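**Thread, 22 Oct 2021: the Pralla price change, and what it does to free accounts**

1/ Pralla emailed its users this morning. The free plan stays, but it loses message search, and anything older than 90 days gets locked unless you pay. The paid plan is called Pralla Plus. I've read the whole notice and the new terms, so I'm putting my notes in one place.

2/ If you haven't used it, Pralla is a group chat app. Channels, threads, file sharing, voice rooms. A lot of hobby groups and small nonprofits moved there in 2019 when it was all free. I help run a local history group on it. We have 400 members and most of them never post.

3/ Price first. Plus is $6 a month per person, or $60 if you pay for the year. There is no group rate at launch. The notice says one is "being looked at for next year" and gives no month.

4/ The part people are mad about is the 90-day lock. Your old messages are not deleted. They stay on Pralla's servers and you see a gray bar where they used to be. If you pay, they come back. If you stop paying, the gray bar comes back too.

5/ It is also per person and not per group. If I pay and you don't, I can read our channel from 2019 and you can't. I asked support to confirm this and they did, in one line.
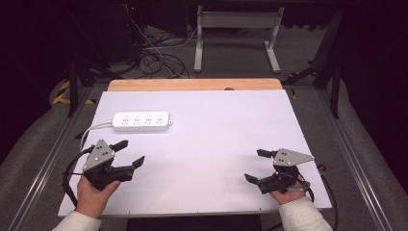
*Power strip on a white board, a gripper in each hand.*

6/ Search works the same way. Free accounts can still jump to a date inside the last 90 days, but the search box is gone. On the test build it's replaced with a button that takes you to the payment page.

7/ Dates. New accounts get the new rules today. Existing accounts keep the old ones until the end of November. Phone and desktop switch over on the same day. The notice had a different date for desktop for the first hour and was then edited with no note, so if you have a screenshot with two dates on it, that's why.

8/ Can you export before then? Yes. Settings, then Account, then Your Data, then Request Archive. It makes a zip file and emails you a link that is good for three days. Mine took a little over five hours to show up. Ljubica Perić requested hers at lunch and was still waiting at dinner.

9/ What's in the zip: one text file per channel, one folder per channel for attachments, and a file called index that lists everything. Mine had 2,381 attachments. Voice room recordings are not included. Reactions are not included either, and for us that's a real loss, because we used thumbs-ups to vote on meeting dates.

10/ Direct messages are included but only your side plus the other person's display name. Their messages show as a blank line with a time stamp. I read that twice because I thought my file was broken. It's in the terms under section 8.

11/ Group admins do not get a group-wide export. Each person has to pull their own. The admin file has the same content as a regular member's file, with the member list added on top.

12/ Garnet Beaudoin wrote a small script that turns the text files into a web page you can scroll. It handles threads fine. It chokes on file names with accents, which he says he'll fix this weekend. Link is in his pinned post. I ran it on our main channel and it was done in under a minute.

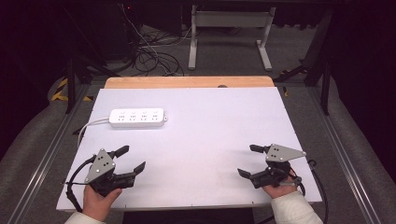 13/ Device limits are in the new terms too, and I haven't seen many people mention them. A free account can be signed in on two devices at once. Plus gets four. Think of the power strip in that photo: four sockets in a row, and if you have a fifth plug, something has to come out first. Pralla works the same way, except that it picks which one gets pulled. The device that has been idle longest is signed out, with no warning on that device. If you keep it open on an old tablet as a second screen, check that your drafts are saved somewhere else.

14/ A browser tab counts as a device. Two tabs in the same browser count as one. Two browsers on the same laptop count as two. I tested that part myself.

15/ A few people asked about bots. Free groups keep the bots they have but can't add new ones. Bots count as members for the lock, so a bot that reads old messages will stop seeing them after 90 days. Our meeting reminder bot only looks a week ahead, so it should be fine. A bot that posts "on this day" items will not be.

16/ The announcement post in Pralla's own feedback channel had 1,314 comments when I last looked. I did not read them all. Most of the ones I read ask for a group plan. A fair number ask for a one-time fee to unlock old messages. Staff have answered some of the group plan ones with the same sentence as the notice.

17/ One staff reply worth knowing: if you were on the 2019 beta and still have the same account, you get Plus free for one year. You have to claim it from the desktop app. It doesn't show up on the phone at all.
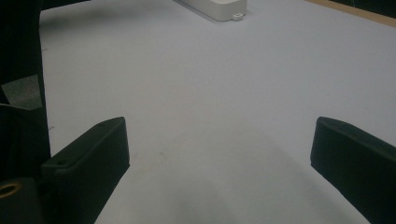
*Photo credit: Jocelyn Gill*

18/ Alternatives, since that's most of my replies. I've tried two, for our group's needs only. Small group, lots of scanned documents, members who don't like new apps.

19/ Ledilach. Free for any group size, no message lock. File uploads are capped at 25 MB each, and some of our map scans are larger than that. Search is good. Sign-up needs a phone number, and several of our members won't give one. The desktop app is slow to open on my older laptop and fine after that.

20/ Ritum. You pay per group, and the price goes by storage. For us that would come to less than three people paying for Plus. It can import a Pralla zip, but only the text. Attachments have to be uploaded again by hand. Threads come in flat, so replies land wherever their time stamp puts them.

21/ Maëlle Charbonneau moved her choir to Ritum in June and gave me a look at how it's set up. Her advice was to move one channel first and leave it there for two weeks before telling everybody. She lost some people who never accepted the invite. She got most of them back by phone.

22/ Vachon keeps coming up as well. I haven't used it. It's invite-only right now and I don't have an invite. Maëlle Bélanger does, and she's posting her notes this week. (Two different Maëlles, please stop tagging the wrong one.)

23/ What our group is doing: everyone who wants their archive pulls it before the end of November. I'm putting the attachments from the public channels on a shared drive. Then we vote at the next meeting on Ritum or staying put. Staying put is a real option. A lot of our members only read the last week of posts and won't notice the lock.

24/ If you run a group and only do one thing, request your own archive now. The queue is going to get longer in the last week of November. If your link runs out before you download, you have to start over, and there's a limit of one request every seven days.

25/ Correction to 8/. The link is good for three days from when the file is *made*, and the email can come later than that. Ljubica's file finally came and her email was stamped two hours after the file was. Check the expiry time on the download page and ignore the one in the email.

26/ Correction to 19/. Ledilach's 25 MB cap is for phone uploads. From the desktop app it's 100 MB. Our biggest map scan is 88, so that changes things for us a bit. Thanks to the two people who wrote in.

27/ A few of you asked if deleting your account before the switch gets your old messages off their servers. The terms say your name comes off and the messages stay, marked "former member." If you want the messages themselves gone you have to delete them one by one, or write to support and ask. I've written to ask how long that takes. No answer so far.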